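Procuro gente para experimentar receitas antigas (e contar-me o que correu mal)

Publicado a 12 de agosto de 2019

Olá a todos, e desculpem já o tamanho disto. Quem me lê há algum tempo sabe que ando a trabalhar num livro de receitas de família, daquelas que vinham em cadernos de capa mole, com medidas como "uma chávena mal cheia" ou "açúcar até saber bem". O projeto chama-se Niltero, já tem editora pequenina mas corajosa (a Bollura), e chegou à fase em que eu sozinha não dou conta do recado. Preciso de provadores. Melhor dizendo, preciso de pessoas que cozinhem em casa, no fogão que têm, com os tachos que têm, e que depois me escrevam a dizer se aquilo se come.

São 130 receitas ao todo. Juntei-as ao longo dos anos em feiras de velharias, em gavetas de tias e numa caixa de sapatos que me deixaram à porta com um bilhete a dizer "para a menina dos bolos". Algumas são ótimas. Outras são um mistério. Há um pudim de pão que já fiz três vezes e das três saiu diferente, e há umas bolachas de erva-doce que a minha vizinha adorou e que eu acho duríssimas - mas duríssimas a sério, de molhar no leite durante um bom bocado.

Quem é que eu procuro? Procuro quem goste de cozinhar, e pronto. Não é preciso curso nenhum, nem fotografias bonitas, nem balança de precisão (embora uma balança qualquer dê muito jeito, porque vou pedir-vos gramas). Gostava de ter 29 pessoas no grupo, com níveis bem diferentes: quem faz o pão todas as semanas e quem nunca bateu claras em castelo na vida. Aliás, se é o vosso caso, escrevam-me mesmo! As receitas escritas por gente experiente saltam passos que para elas são óbvios, e só quem está a começar é que repara que falta ali uma frase inteira entre "junta-se a farinha" e "leva-se ao forno".
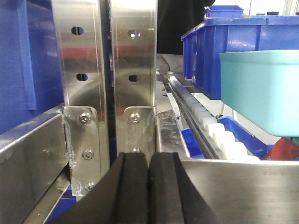
Tempo de leitura: 5 minutos

Como vai funcionar. Cada pessoa recebe por correio eletrónico um conjunto de receitas, escolhidas a partir das respostas ao formulário (se não comem carne, não vos mando o coelho, fiquem descansados). Fazem cada uma pelo menos uma vez, seguindo o texto à letra, mesmo quando apetece muito corrigir. Eu sei que custa. Eu própria não consigo ver uma receita com quatro colheres de sal sem meter a mão, mas para isto servir para alguma coisa preciso de saber o que acontece a quem obedece ao papel. Numa segunda volta, aí sim, podem mudar o que quiserem e dizer-me o que mudaram.

Depois preenchem uma folha. É curta, prometo. Pergunta quanto tempo demoraram, que forma usaram, a que temperatura esteve o forno, se havia alguma palavra que não perceberam e se voltavam a fazer. No fim há um espaço em branco para desabafos, que é a minha parte preferida. Na primeira ronda de testes, feita só com família e colegas, houve quem me escrevesse quase duas páginas sobre uma sopa de feijão, e a receita ficou muito melhor por causa disso.

Prazos: os testes começam depois do verão e vão até fevereiro. Podem fazer tudo de seguida ou ir fazendo ao vosso ritmo, desde que me mandem as folhas antes do fim desse mês. Se a meio perceberem que a vida não deixa, avisem e passamos as receitas a outra pessoa, sem dramas nenhuns. Só peço que não desapareçam em silêncio, que fico a pensar que foi o pudim.

E o que é que ganham? Dinheiro a sério não há, digo já para não haver desilusões. Há um vale para ingredientes, a usar na mercearia Trollance (fazem entregas em casa, e têm umas passas que valem a pena), e cada participante recebe um exemplar do livro quando sair, com o nome na página dos agradecimentos se assim quiserem. A primeira tiragem é de 700 exemplares, e os vossos ficam logo postos de lado. Haverá também um almoço comprido, para o qual cada um traz a receita que mais lhe agradou ou a que mais raiva lhe deu. Vai ser na sala de cima do café Keskin, que tem uma mesa enorme e uma dona muito paciente.

Umas coisinhas práticas antes de se inscreverem:

As receitas não podem ser publicadas nem partilhadas antes do livro sair. Mostrem o prato a quem quiserem, levem-no para o trabalho, ponham a fotografia na internet, mas guardem o texto para vocês.

Se têm alergias, digam tudo no formulário, mesmo as que parecem pequenas. Muitos destes cadernos têm amêndoa em sítios onde ninguém a espera.

Preciso de pelo menos algumas pessoas com forno a gás, e também de quem tenha daqueles fornos elétricos pequenos de bancada. O meu é elétrico e grande, e já sei que os bolos baixos se portam de outra maneira nos outros.

Podem inscrever-se a dois, em casal, com uma mãe, com um colega de casa. Conta como uma inscrição e recebem um só conjunto de receitas (e um só livro, lá terão de se entender).

Quem vive fora de Portugal também pode participar, mas nesse caso não consigo garantir o vale da mercearia. E digam-me, por favor, que farinhas se encontram aí, que esse assunto dava para outro livro.

Para se candidatarem, preencham o formulário que está no fundo da página ou mandem-me uma mensagem pela secção de contactos. Peço 3 coisas: uma frase sobre como cozinham no dia a dia, o tipo de forno que têm e um prato da vossa infância de que ainda se lembrem do cheiro. Esta última não conta para a escolha, é pura curiosidade minha. Eu respondo a toda a gente, mas sou lenta, portanto deem-me uns dias antes de mandarem a segunda mensagem.

Ah, e quem tiver um caderno antigo em casa e quiser mostrar-mo, pode juntar fotografias das páginas. Já não vou a tempo de o meter neste livro, mas leio tudo, até as listas de compras no verso.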